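Stone Floors and the Slow Work of Polishing

By Remedios Tan

Marble is a soft stone. Its main mineral, calcite, rates 3 on the Mohs scale, well under the quartz in ordinary street grit. Sand carried in on shoes scratches it, and the scratches scatter light, so a busy floor goes dull along its walking lines long before the stone is worn in any real sense.

Horacio Cabral has restored floors for Lucero for six years. He starts a worn lobby at 400 grit when the scratches are shallow and the edges between tiles are level. Lippage, the height difference between neighboring tiles, calls for a much coarser metal-bond disc and a full grind. Each step removes the marks left by the one before it. Skipping a grade leaves swirls that show up only under low side light, often after the crew has packed up.
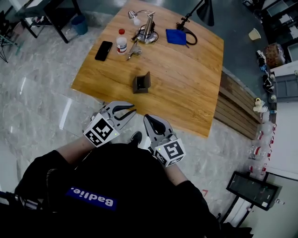 The last abrasive pass is usually 2000 grit, run wet at low speed. After that comes a polishing powder, commonly one with oxalic acid, worked into a slurry with a white or natural fiber pad. The acid reacts with the calcite at the surface and the pad closes it up. Too much powder, or a pad left in one spot, gives a pitted texture known as orange peel. Cabral rinses twice and checks the rinse water with pH strips.

Maintenance is mostly dust control. A dry microfiber mop takes up grit, and a neutral cleaner handles the rest. Vinegar and most bathroom descalers etch calcite within seconds. Sealers slow down oil and coffee stains but do nothing against acid, and an etched ring has to be honed out and polished again.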